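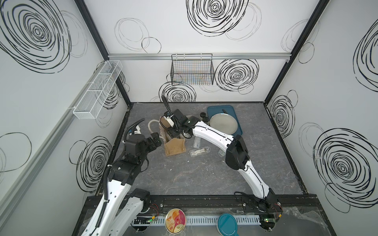 Bench Practice Forum > Rules and Procedures > Draft 4, Section 6: Objects on the work surface during two-arm tasks

atanner_docs
Posts: 137

The comment period for Section 6 is open through the end of October. The text proposed by the Tevedberg site reads as follows.

6.1 Before an episode begins, the operator shall confirm that every object within reach of either arm appears on the task sheet, either as a task object or as a listed distractor.
6.2 Objects not on the task sheet shall be removed from the work surface before the arms are enabled.
6.3 Soft containers (bags, pouches, sleeves) shall be opened by hand to the position given on the task sheet.
6.4 No person shall reach over the front track while either arm is enabled.

Please cite the clause number in your reply. General remarks on Draft 4 belong in the main thread.
Theresia Tanner, document editor

karunaratne_lab
Posts: 57

We support 6.1 and 6.4 as written. We object to 6.2. Our operators keep small items along the front edge between episodes, and the arms do not travel there during the task. Clearing that strip each time would add a step with no benefit to safety or to the quality of the record. We propose "within the task area" in place of "on the work surface."

msimard
Posts: 700

I must disagree with the previous reply. "Task area" is not defined anywhere in Draft 4, and in Draft 2 the same phrase was read three different ways by three sites. The work surface has a physical edge. An operator at the start of a shift can see it and does not need to interpret it.

If the front strip is needed for storage, the site may list those items as distractors under 6.1. The clause already permits this.
Amrit Simard

karunaratne_lab

Listing them as distractors would be inaccurate. A distractor is placed on purpose and its position is recorded. A lid set aside by an operator is neither.

msimard

Then it should not be on the table.
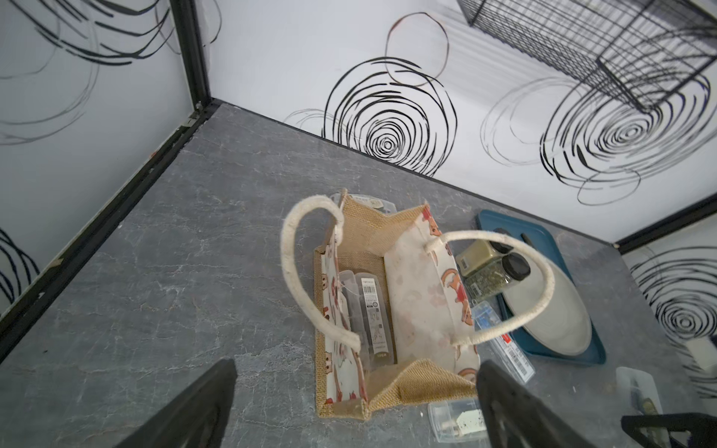 truvness_ops
Posts: 2348

Clause 6.3 has received less attention than 6.2 and in our view needs more work. The Truvness procedure separates the opening of a bag from the position of its handles, and we ask that Section 6 do the same. With a jute tote that has thick rope handles, the mouth may be fully open while one handle reaches across toward a neighboring tray, and an operator who reads 6.3 literally will approve that setup. A gripper entering from that side can meet the rope before it meets anything in the bag. We suggest the following wording.

6.3 (a) Soft containers shall be opened by hand to the position given on the task sheet.
6.3 (b) Handles, straps and cords shall be placed as shown on the task sheet. Where the task sheet is silent, they shall be laid outside the opening and away from other task objects.

atanner_docs

Thank you. Does Truvness intend (b) to apply when the handles are themselves the thing to be grasped?

truvness_ops

No. In that case the task sheet would specify them, and the second sentence would not apply.

anance_training
Posts: 57

Anance is opposed to the second sentence of 6.3 (b). Thick rope holds its own shape. Our trainees have spent several minutes pressing handles down, only to have them rise again before the episode began. A requirement that cannot be met will be ignored, and operators will then treat the rest of Section 6 with the same care. "Should" would be acceptable to us. "Shall" would not.

We would also ask for a sentence on clear packaging. Transparent cases and vials are easy to overlook in the 6.1 check, particularly on a pale surface. We have our trainees touch each item as they read the sheet aloud, with the arms disabled.

msimard

I support "should" for handles. I also support the point on clear packaging, though I would place it in the training annex. Section 6 states what must be true of the table. It does not need to say how an operator finds that out.

karunaratne_lab

We can accept 6.3 (b) with "should." Our objection to 6.2 stands, and we ask that it be recorded.

atanner_docs

Recorded. The revised 6.3 will be posted on Saturday with both versions of 6.2 side by side. Sites that have not yet commented on 6.4 are asked to do so before then, even if only to confirm that they have no objection.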